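What Happens to Old T-Shirts? Clothing Use and Disposal Among Students in Fleven

Heriberto Cabrera and Yurani Bedoya
Final report, Consumer Studies project course

1. Introduction

The T-shirt is the piece of clothing that most students own the most of. It is cheap, it is often given away for free, and it is rarely repaired. Our project looked at how students in Fleven get their T-shirts, how long they wear them, and what they do with them at the end. 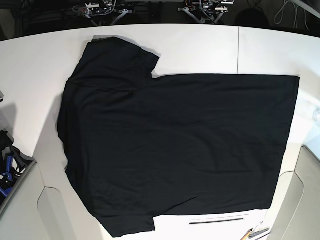
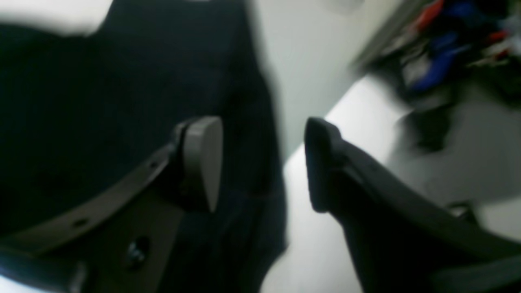

Figures 1 and 2. Figure 1: black cotton T-shirt on a white tabletop.

We chose T-shirts over clothing in general for a practical reason. When we tested our first questionnaire on classmates, they had trouble answering questions about "clothes." They did not know whether to include socks, coats, or uniforms. With T-shirts everyone knew what we meant, and people could go to their dresser and look.

2. Research questions

We started with three questions.

Where do students get their T-shirts?
How long do they keep wearing them, and why do they stop?
Where do the shirts go after that?

A fourth question, on how much money students spend on clothing in a year, was dropped. Most people in the test round left it blank or wrote that they had no idea.

3. Method

The survey was online and open for two weeks in November. We shared the link through class mailing lists and put up posters in the Hevusura residence hall and the main library. We received 186 complete responses. Incomplete ones were deleted and are not included in anything below.

We asked each person to count the T-shirts they had with them at school, including ones in the laundry. Shirts left at a parent's house were not counted. Long-sleeved shirts and polo shirts were not counted either. Two people wrote to ask about tank tops, and we told them to leave those out.

After the survey we interviewed 14 students who had left an email address. The interviews lasted between ten minutes and half an hour. Cabrera did the interviews and Bedoya worked on the survey data. We both read all of the notes.

4. Results

4.1 How many shirts and where they come from

The 186 students reported a total of 2060 T-shirts, or an average of 11 per person when rounded. The average hides a lot of variation. Several students owned only three or four, and a few owned more than thirty. Students who played on a team or belonged to a club usually had more.

The most common source was a regular store, followed by gifts and then free shirts from events. Secondhand shirts came fourth. We had expected secondhand to be higher because there are two thrift stores close to campus. In the interviews, students said they go there for jackets and jeans and do not look at the T-shirt rack much. One said that a used T-shirt costs nearly the same as a new one on sale, so she buys the new one.

Free shirts were a bigger part of the total than we thought they would be. Some students had a stack of them that they had never worn outside. They used them for sleeping, painting, or cleaning. One student had six shirts from the same orientation week because his roommates did not want theirs.

4.2 How long shirts are worn

This was the hardest part to measure. People do not remember when they got a plain shirt. They remember better if it has a date or an event printed on it. For this reason we do not give an average age in this report.

We can say more about why people stop wearing a shirt. The reasons given most often in the survey were, in order:

Loss of shape, mainly at the neck
Stains, especially under the arms
Fading
Holes
No longer liking the style
Wrong size

Fading came up mostly in connection with black shirts. Seven of the students we interviewed brought it up without being asked. They described the shirt as still being fine to wear but looking old. Most of them moved it from "going out" use to "home" use. Two had tried dyeing a shirt black again. One was happy with the result. The other said the stitching stayed gray, which is common when the thread is polyester and the cloth is cotton.

We asked the same students how they wash dark clothes. Few had a fixed routine. In the residence hall you pay per load, so people put everything in one machine. Turning shirts inside out was known as a tip but not often done.

4.3 What happens at the end

More than half of the survey group said the last T-shirt they got rid of went in the trash. Donation was second. Cutting the shirt up for rags was third, and giving it to a friend or family member was fourth. Very few had sold one.

There is a textile collection bin run by Inditz behind the Hevusura parking lot. Most residents who took the survey knew the bin existed, but many thought it only took clothes in good condition. The label on the bin says worn and torn textiles are accepted as long as they are clean. It is printed in small type on the side that faces the wall. We went to look at it on a Tuesday morning and had to step over a curb to read it.

Several interview subjects said they feel bad about throwing clothes away and keep old shirts in a bag for months. The bag then gets thrown out when they move.

5. Discussion

The answers suggest that much of the waste comes at two points. The first is when free shirts are handed out to people who did not ask for them. The second is move-out week, when students are short of time and the nearest container is a dumpster.

Price also matters. When a new shirt costs less than lunch, students see little reason to mend one. Only four people in the survey had ever repaired a T-shirt, and in each case it was a shirt with some personal meaning. The one brand name that came up more than once was Ivanov, a local printer whose shirts several people described as thick and slow to lose shape.

6. Limits of the study

Our group was not a random sample. People who are interested in clothing or in the environment were probably more likely to answer. Counting was left to the students and we could not check it. We also asked only about the last shirt each person got rid of, which may not be typical of that person.

7. Recommendations

Event organizers should ask people to order a shirt in advance with their size.

The residence office should place an extra textile bin by the front entrance during move-out week.

Inditz should be asked to put a second label on the side of the bin that faces the parking lot. We sent an email about this and had not received an answer when the report was handed in.

Appendix A: Survey questions
Appendix B: Interview guide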